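Agnese Vītola y las pizarras que vuelven a la pared

Llego a Grirkine a las nueve de la mañana y Agnese Vītola ya lleva dos horas trabajando. Me abre la puerta con el antebrazo, porque tiene las manos blancas de tiza, y antes de darme los buenos días me pregunta si sé escribir una «g» cursiva en vertical, de pie, sin apoyar la muñeca. Le digo que no. «Pues hoy te vas sabiendo», responde, y se echa a reír.

Vītola enseña caligrafía de pizarra. También rotula cartas de restaurantes, horarios de mercados y, cuando le dejan, paredes enteras de escuelas. Empezó en Riga copiando los letreros de una panadería de su calle y lleva media vida en esto, con una parada larga en una imprenta que ella recuerda con mucho cariño y poco sueldo. «En la imprenta aprendí a mirar los blancos — el hueco de dentro de la o, el aire entre dos palabras. La tiza vino después, pero sin aquello yo haría letras feísimas.»

Hablamos en la mesa larga del taller, con café y un cuaderno suyo abierto entre los dos. Hay páginas y páginas de la misma palabra, «membrillo», escrita en todos los tamaños posibles. Le pregunto por qué membrillo. «Por la eme, la be y las dos eles. Sube, baja, sube otra vez. Si te sale membrillo, te sale casi cualquier cosa que se venda en una frutería.»

Sus alumnos llegan con ideas muy distintas. Kendra Hiebert, maestra de primaria, se apuntó en julio porque quería que los niños entendieran su letra desde la última fila, y ahora ensaya capitulares con hojas de parra. Réjean Bélanger tiene una cafetería y confiesa que durante años escribió el menú con un rotulador que no se borraba del todo. «Debajo de la sopa de hoy se leía siempre la sopa de la semana pasada», cuenta. «La gente me pedía las dos.» Vītola lo escucha desde la otra punta de la mesa y levanta la voz: «¡Y yo se lo dije el primer día, tiza, Réjean, tiza!».

Lo que más me sorprende de la conversación es el rato que le dedica al borrado. Yo venía a hablar de letras y ella quiere hablar de trapos. Sostiene que una pizarra recién limpia nunca es neutra, que conserva un velo de lo anterior y que ese velo le sienta bien a lo que se escribe encima. Para empezar en una superficie nueva pasa una barra de tiza tumbada por todo el panel, primero de arriba abajo y luego de lado a lado, y lo retira con un paño seco. «Si te saltas ese paso, la primera frase que escribas se queda ahí para siempre, como un fantasma. Y la primera frase casi nunca es la mejor.»
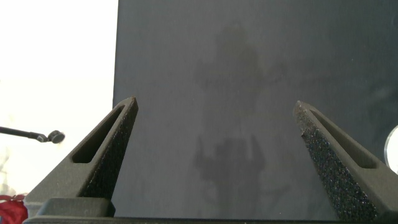 Con el agua es mucho más prudente. Una esponja bien escurrida al final de la jornada y nada más, y a esperar a que seque del todo antes de volver a tocar. Las tizas las guarda en cajas de puros, separadas por dureza, y las más blandas las reserva para los sombreados. Saca una, la parte en dos sin mirar y me da la mitad. «Nunca uses la barra entera. Se rompe cuando menos te conviene y encima chirría.» La afila sobre un papel de lija, girándola entre los dedos, hasta que le queda un bisel como el de una pluma. ¡Y cómo cambia el trazo! Las bajadas salen gruesas y las subidas finísimas, sin esfuerzo aparente.

Le pregunto por el encargo del que está más orgullosa y no duda: el mural de Mamcombe, un antiguo almacén de grano convertido en biblioteca. Le pidieron un poema y ella propuso un diccionario. Reunió 200 palabras que los vecinos mayores usaban para hablar del tiempo, muchas sin entrada en ningún sitio, y las escribió una por una con su definición. «Había una señora que venía a corregirme. Yo ponía llovizna y ella me decía que eso era otra cosa, que la llovizna moja por igual y lo suyo mojaba solo los hombros. Le cambié la definición tres veces. Estaba encantada, y yo también.»

El mural se borró a los 90 días, como estaba previsto. Yo pongo cara de pena y ella se encoge de hombros. Manon Nguyen, la bibliotecaria, había copiado todas las palabras en fichas, y ahora los chavales las sacan al azar para escribir cuentos. «Una pared pintada la dejas de ver al mes», dice Vītola. «Aquella la iban a mirar a propósito, sabían que se acababa.»

Ahora prepara un cuaderno de ejercicios con Anel Le Roux, ilustradora, que dibuja las orlas y le discute las mayúsculas. Llevan semanas atascadas en la Q. «Anel la quiere con la cola larga, por debajo de la u. Yo digo que así parece un ratón.» Me enseña las dos versiones y, la verdad, me gusta la del ratón. Me callo.

Antes de irme toca cumplir con la «g». Me coloca frente a la pizarra, me baja el hombro con dos dedos y me pide que mueva el brazo entero. La primera es un desastre, la segunda se cae hacia la izquierda y la tercera tiene algo, un bucle que cierra donde debe. Ella la mira de cerca, ladea la cabeza y le añade una «r», una «a» y lo que falta hasta «gracias». Luego me pasa el trapo.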